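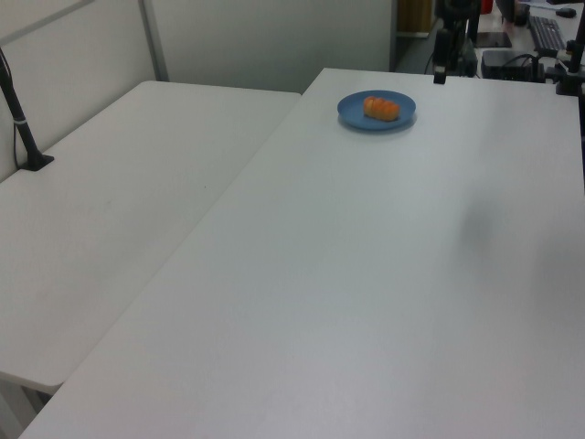

## February, a bit after 5

One roll left by the time I sat down. Yolandi bought a bag of them from Sibiya on her way over, and between us we had got through the rest before the tea was made. I put the last one on the blue plate and then didn't eat it for a good while. They are the small long ones with ridges across the top, a bit sweet, better with butter. We had no butter. I've put it on the list with washing powder and bin bags.

The white tables are staying where they are, one against the other. I wanted the big one turned to face the other way, but Yolandi thought we'd be forever walking round it, and having tried the walk I think she is right. They wipe clean easily. I went over both with a cloth this morning and shall have to do it again for the crumbs.

Plates next. The order from Flallero still hasn't come. I rang at 2 and was told it had got as far as Stotport, which is what they told me last time. Fourteen plates and the bowls to match. Until then we have the blue one and whatever Yolandi can spare from home — she offered five, all different, and I said yes.

Bus home was late. Cold at the stop, and I'd left my gloves on the windowsill.

Ate the roll in the end, standing up, before I locked the door. It had gone slightly hard on the bottom. Must ask Sibiya whether they keep better in paper or in a tin.

Tomorrow: ring Flallero again, butter, find the other key. Yolandi can't come until the afternoon, so I'll do the cupboard on my own.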